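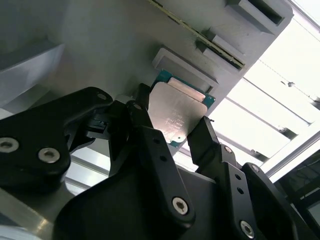

Page last changed: 18/09/2021

4. Preparing the computer for Promum

This section is for offices which install the Promum archive server on a desktop computer they have already. If you received the computer complete from Fivard, please go directly to section 5.

4.1 What the computer must have

The processor can be an older one. Promum works mostly with the disk and the network, so it is better to spend the money on a good disk and more memory. We ask for the following as a minimum:

Power supply of 300 watts
Free disk space of 300 GB, on a separate disk from the operating system
Wired network connection
One free USB port for the license key

Note: Wireless network is possible for the reading stations, but not for the server. In our Gultatside office we tried it during one winter and the nightly copy stopped many times without a message.

4.2 Choosing the place

1. Put the computer in a room which can be locked, and where the temperature does not change very much between day and night.
2. Leave a hand of free space behind the case for the air. Do not put it inside a closed cabinet.
3. Connect it to a wall outlet of its own. A power strip which is shared with a heater or a coffee machine is not suitable.
4. If the floor is cleaned with water, raise the case on a shelf or a small table.

4.3 Before you open the case

1. Make a copy of all files that you want to keep.
2. Write down the name of the computer and its network address. You will need both in section 5.
3. Shut down the computer from the menu and wait until the fan stops.
4. Remove the power cable, then the other cables. It is helpful to put a piece of tape with a name on each one.
5. Press the power button one time and hold it for 5 seconds.

Caution: Never open the power supply itself. There is nothing inside it that the user can repair. 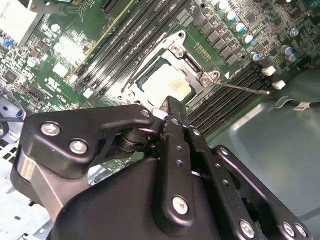 6. Touch an unpainted metal part of the case before you touch any other part, and do this again each time you come back from another room.

Note: If the computer has been running with its old processor without problems, leave the processor and its cooler in their place. Each time the cooler is taken off, the old thermal paste must be cleaned away and new paste applied. In this case follow the instructions of the board manufacturer, as they are different from one board to the next.

4.4 Adding the archive disk

1. Slide the disk into a free bay, with the connectors facing the cables.
2. Fasten it with the screws that came with the disk. Longer screws can damage it.
3. Connect the data cable first and the power cable second. Both fit in one direction only. Do not use force.
4. Check that no cable touches a fan.
5. Close the case and connect everything again as it was before.

4.5 First start

1. Switch on the computer and enter the set-up screen of the board. The key for this is shown for a short time after the start.
2. Look if the new disk is in the list. If it is missing, switch off, remove the power cable and check both connectors again.
3. Set the date and the time. Promum refuses to start an archive if the clock is wrong.
4. Find the setting for what happens after a power failure and choose that the computer starts again by itself.
5. Save and leave the set-up screen.
6. Let the computer run for 20 minutes with the case closed. Unusual noise or a warning on the screen must be solved before you continue.

Note for users of the Chettiar label printer: do not connect the printer yet. Its driver was changed in March, and the older one takes the USB port that the license key needs. The correct order of connection is given in section 5.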